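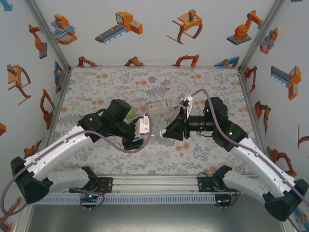
Lerley Says Leave the Cap On

Lerley households can stop unscrewing their bottle caps. Starting in June, the town's curbside pickup will take clear plastic bottles with the caps still attached, reversing a rule that has been printed on the side of every blue bin in town for as long as anyone has had a blue bin.

The old rule was simple enough: caps off, caps in the trash, bottle in the bin. Residents followed it by taking the caps off and putting them in a kitchen drawer. The town's hauler, Drukov, says small loose caps fell through its sorting screens anyway and ended up in the landfill by a longer route.

The new guidelines fit on one side of a card, which goes out with the next water bill. Empty the bottle. Give it a quick rinse. Put the cap back on and drop it in. Labels can stay where they are, and residents who have spent years soaking them off in the sink are thanked for their effort in a footnote.

Macario Arellano, who runs the recycling desk at town hall, said his office took 45 calls in the week after the change was announced. Most of them were on the matter of squashing.

"People want to know if they should flatten it first," Arellano said. "I tell them a little dented is fine. It doesn't need to be stomped. Some of them sound let down."

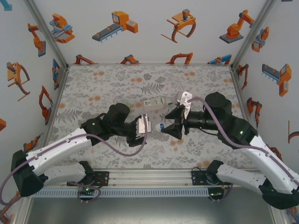
Flattening has been a sore point on Nasside Street in particular, where the bins are the small size and the pickup is every other Thursday. A bottle with the cap screwed on tight holds its air and takes up a good deal of room. The card suggests pressing the sides in by hand before replacing the cap. It doesn't say how hard, and Arellano declined to be drawn on it.

Cartons are another story. Milk and juice cartons are still not accepted at the curb and have to be taken to the drop-off behind the fire station, which is open for 3 hours on Saturday mornings. Plain cardboard boxes, the kind that toothpaste and tea come in, are fine in the bin as long as they're empty. Arellano said a surprising number are not.

Drinking glasses also stay out. Drukov has asked the town to repeat this one, and the card does so in capital letters. A chipped tumbler melts at a different temperature than a jelly jar, so it can spoil a whole batch of glass. It goes in the trash, wrapped in newspaper. A tumbler with no chips in it can go back in the cupboard.
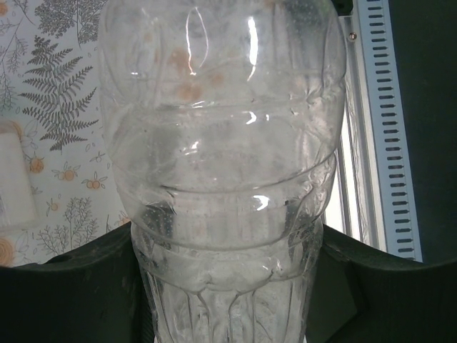
A rinse doesn't mean a wash, the card adds. A few drops left inside won't get a bottle turned away, and there's no need to dry it. The town had considered a stricter standard but dropped it after a trial at the Su Community Kitchen, where cooks pointed out that they were using more water on the bottles than on the dishes.

As for the caps already in drawers, the town will put out a barrel in the lobby of town hall through the end of the month. Arellano brought in the first 300 himself, from home, in a salad bowl. His wife has asked for the bowl back.

Questions about the new rules can be taken to the recycling desk, weekdays until 3 p.m. The old bin stickers will not be replaced this year. Residents are asked to ignore them.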